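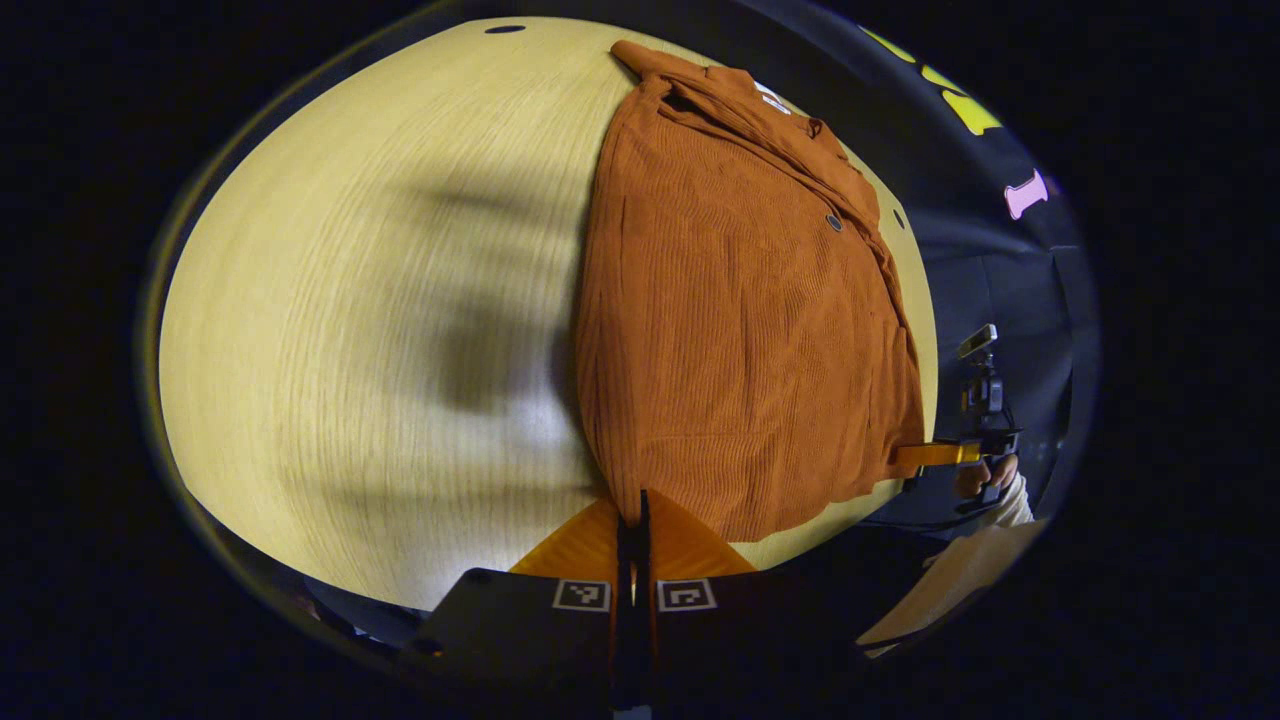
## Kitting out a garment-handling bench: buying tips

Notes from the workshop at Wembridge, for anyone planning a bench for recording or automating laundry jobs: folding, laying flat, turning sleeves. Last updated 12 Nov 2023.

### Before you spend anything

Write down the one job you want done first. "Folding clothes" is too wide. "Lay a long-sleeved shirt flat, button side up, and fold it in three" is something you can buy for. We priced a full arm setup before we had done this and had to throw the spreadsheet away.

Do the job by hand with kitchen tongs for an afternoon. You will learn which moves need two grippers and which need one, and how much table you use. Sleeves nearly always need two.

### The table

- Buy the table second-hand and put the money into grippers.
- Check the height with a person standing at it holding a gripper in each hand. A dining table is too low for most adults over a long session.
- A plain wooden top is fine. Glass and high gloss give reflections, and cameras don't like them.
- Look for cable holes, gaps and raised joints. Soft fabric finds all of them.
- Leave room to walk along at least three sides.

### Hand-held grippers

Order in pairs, and get the spare fingers in the same order. Postage on a single set of fingers cost us nearly as much as the fingers. Soft, flexible fingers are kinder to knitwear but they do wear at the tips, so put a line in the budget for them every August, when our year starts.

Ask the supplier these before paying:

- Are the fingers sold separately, or only as a full head?
- What does it weigh with the camera and battery fitted?
- Are printed markers included, and can you print replacements yourself at the right size?
- How is it charged, and can it be used while charging?

Weight matters more than people expect. Hold one at arm's length for a few minutes before you agree to buy six.

### Light

One overhead lamp behind the worker throws a shadow right across the work. Two cheaper lamps, one each side and set high, do better than one good one. Turn the room lights on as well and leave them the same from one day to the next. Stick tape on the floor where the lamp stands go.

### Clothes

Set aside money for these. Everyone forgets. Charity shop shirts are ideal, as they come already worn in and all different. Get a spread of fabric: corduroy, poplin, fleece, a slippery lining or two. Corduroy holds a crease and drags on the table. Lining slides off if you look at it.

Keep buttons on and done up the same way for each batch. Wash everything once before it goes on the bench, without softener.

### What ours cost

Prices in pounds, one bench, no robot arm.

| Item | Cost |
|---|---|
| Grippers, one pair, with spare fingers | 1,163 |
| Table, second-hand | 20 |
| Lamps and stands | 200 |
| Storage drives | 200 |
| Clothes, 18 garments | 18 |
| **Total** | **1,601** |

The clothes were a pound each from the rail at the back of the shop, so don't count on that.

We had quotes from Zurnberg and from Gilanum. Zurnberg was dearer but included fingers, and Gilanum wanted a deposit up front. Jeferson Honorato did the comparison and went with Zurnberg. Delivery was late, so allow slack if you have people booked.

### If an arm comes later

Leave it out of the first budget. Do measure for it, though:

- a clear spot at the table edge where a base could be bolted or clamped
- a socket on its own circuit
- floor that can take the weight without rocking
- a doorway wide enough for the crate

Ask whether the arm takes the same fingers as the hand-held units. If it doesn't, work done with one may not carry over well to the other, and you could end up paying for an adaptor. Mudaliar make adaptor plates to order. Send them a drawing with the hole spacing on it; ours came back wrong the first time through our own fault.

### Small things worth having

- Lint roller, for the table as much as the clothes
- A tray for loose buttons
- Labels for each gripper, left and right
- Anti-fatigue mat where the worker stands
- Microfibre cloth for the lenses
- A box with a lid for fingers, old and new kept apart

Keep receipts in the same box as the chargers. Two of our chargers went back under guarantee and it was the only place anyone thought to look.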